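4.2 Looking, sipping and the pace of talk

Our second study asked whether the objects on a café table change how long strangers keep talking. The Pomeck café in Cirnby let us set its tables two ways, plain or with one shiny thing to look at, and the difference delighted us. 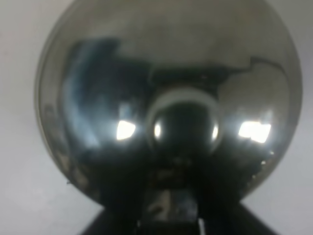

Figure 3. A polished sphere, mirror finish.

Why would an ornament lengthen a conversation? It gives both speakers a place to rest their eyes, so a pause feels comfortable and the next topic has time to arrive.

Pauses at the decorated tables ran up to 10 seconds before either person reached for a coat, and the talk that followed was often the liveliest of the visit! Drinks matter too. A small serving sets a natural clock, and guests stretched their last sips in ways we had not expected when we planned the work with Griso.
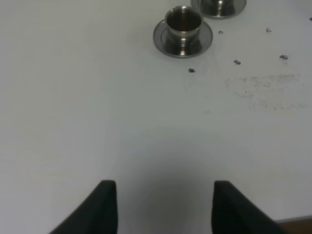
Zwahlen, commenting on a draft, wondered whether slow drinkers simply choose to sit longer, whatever is on the table. We take the point gladly. Our 860 recorded visits cannot settle it, and seating guests by lot is the obvious next step.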